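Lab bill applied to deductible after deductible was already met

Asked in: Insurance and Medical Billing
Tags: deductible, explanation of benefits, outpatient, lab charges

I had outpatient surgery in August at Fandley Surgical Center in Jullinville. My plan is through Gunn, individual coverage, $3000 deductible, then 20 percent coinsurance up to a $4000 out-of-pocket maximum. I had no other claims this year before the surgery.

The explanation of benefits for the facility came first. It shows $3000 applied to deductible plus a coinsurance amount. I paid Fandley the full patient responsibility. Then I received a separate bill from Hirodance, the lab that handled the tissue sample, for $263. The EOB for that claim shows the whole $263 under "deductible," same date of service.

If the deductible was already met by the facility claim, how can another $263 go toward it? I called Gunn and was told the claim "processed correctly." Hirodance says it bills whatever the plan tells it to bill. Do I owe this?

3 answers

Answer 1 (marked as best)

You may owe some or all of it. It depends on which of two things happened, and you can tell them apart from documents you already have.

Case 1: processing order. Plans apply the deductible in the order claims are finalized. They do not go by date of service, and they do not go by the order in which EOBs reach your mailbox. If the lab claim was finalized first, $263 of your deductible was used by the lab, and only $2737 should have been left for the facility. Your facility EOB should then show $2737 under deductible. You say it shows $3000. Both claims cannot be right if they count toward the same deductible.

Case 2: separate deductibles. Many plans keep one running total for in-network claims and a second for out-of-network claims. If Hirodance is out of network, the $263 went to the second total, where you had spent nothing. Look on the lab EOB for a network indicator. It may be a column, a footnote code, or a single letter next to the provider name. The phone agent may have meant this by "processed correctly."

A surgical episode normally produces several claims even though you experienced it as one event. The facility fee covers the operating room, supplies, nursing and recovery. The surgeon bills a professional fee. Anesthesia bills its own time. Pathology bills for preparing and reading the specimen, sometimes as two lines, one technical and one professional.
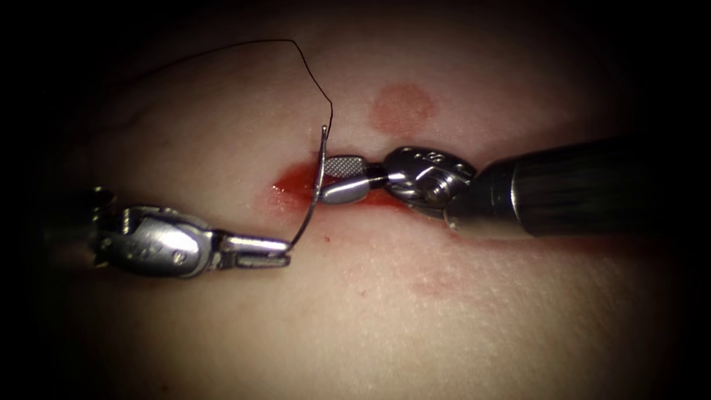

Each of those claims is priced against its own contract, and each can arrive weeks apart. You mention only the facility and the lab, so expect at least the surgeon and anesthesia to follow if they have not already. Keep a table with one row per claim: provider, date of service, date processed, billed amount, allowed amount, deductible, coinsurance, paid. Add up the deductible column. For in-network claims the total should never pass $3000, and deductible plus coinsurance should never pass $4000.

What to do next:

Call Gunn and ask for an accumulator report for the plan year. Use that word. It lists every amount credited to each deductible, with dates.

Ask for the network status of Hirodance on the date of service. Status today is irrelevant.

If both claims are in network, ask for the later one to be reprocessed. Get a reference number.

Tell Hirodance the claim is under review and ask for a hold on the account. Most labs will note it — ask how long the hold lasts.

If the lab turns out to be out of network but Fandley is in network, ask Gunn whether surprise billing protections apply. Pathology connected to a visit at an in-network facility is often covered by them, in which case your share should be figured at the in-network rate and credited to the in-network total.

Do not pay the $263 until you have the report. Refunds from labs are slow.

Answer 2

Check whether the coinsurance is also affected. If the lab claim gets reprocessed as after-deductible, you would still owe 20 percent of the allowed amount, unless you have reached the $4000 maximum. If the $263 is the allowed amount, that comes to $52.60. So the bill gets smaller but probably not zero.

Also the opposite can happen. If the facility claim is the one that gets corrected, the lab bill stays at $263 and Fandley owes you a refund. You would then pay 20 percent on the $263 that moved out of the facility deductible. The total is the same either way.

Answer 3

I had this with a different plan and just paid it. It was the out of network thing. Check the back page of the EOB, the codes are explained there in small print.

Comment from the asker on Answer 1

Lab EOB has an "N" beside the provider name and the back page says N = non-participating. Fandley has a "P." I asked for the accumulator report and it shows two deductibles, $3000 and a higher one, with the $263 sitting alone under the second. Gunn opened a review under surprise billing and gave me a reference number. Hirodance put the account on hold. Surgeon and anesthesia claims are still pending.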